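Flatia Opens Registration for Community Pottery Painting Program in Arnovville

ARNOVVILLE, 11 Sep 2021 – Flatia, the ceramics supply shop and teaching studio on Bullero Street, has opened registration for its adult tableware program. The program covers throwing, trimming, glazing and firing, and ends with a public sale in February.

Classes are held in the evening and last two hours. Each group has a maximum of five students so that everyone has a wheel for the full session. No experience is needed. Clay, glazes and firing are included in the fee, and students may keep everything they make or put pieces into the sale.

"People in town kept asking us for a course where they could make things they would use at dinner," said Yolandi Modise, owner of Flatia. "We had been teaching mostly vases and small sculpture. This program is plates, bowls and mugs from start to finish."

The first half of the program is spent on basic forms. Students begin with cylinders, move on to bowls and then to flat ware, which the studio teaches last. Wide, flat pieces are prone to warping as they dry and need more attention than a mug of the same weight.

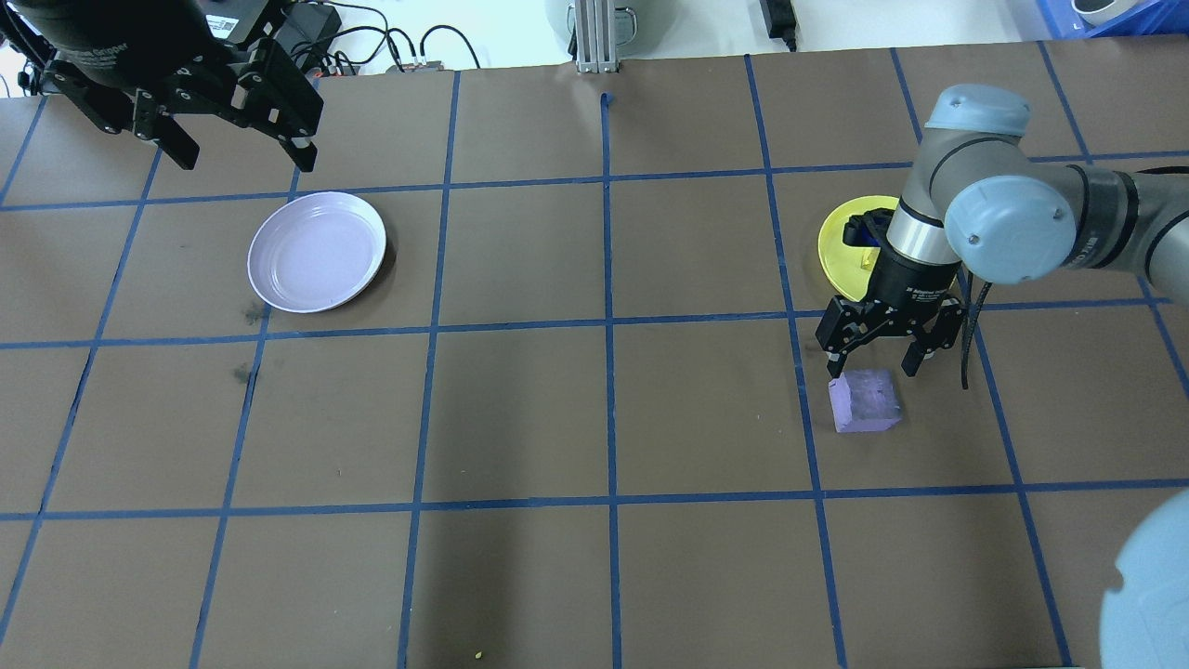
Glazing takes up the second half. Students will test colors on tiles before choosing one for their own pieces, and instructor Tamunoemi Akande will show how a thin coat and a thick coat of the same glaze can come out of the kiln looking like two different products. Akande recommends that beginners start with a light color on a simple shape. A pale lavender-white on a round, shallow plate with a raised rim, like the one on the brown work surface, leaves faint rings easy to see and goes with most table linens. Darker glazes and layered effects are covered in the last classes.

The studio has also added shelves for drying and a second kiln, paid for in part by local potter Abdel Rahman, who is retiring from production work and has donated 700 pounds of stoneware clay to the program. Rahman will give a talk on handles and spouts during the course.

Last year's sale offered 100 pieces by students and staff. Flatia expects a larger sale this time and will again set aside a table for seconds at reduced prices.

Registration is open at the shop counter during business hours. Students who have taken an earlier Flatia course may join the glazing half only. A waiting list will be kept once groups are full.

Media contact: Yolandi Modise, Flatia, Bullero Street, Arnovville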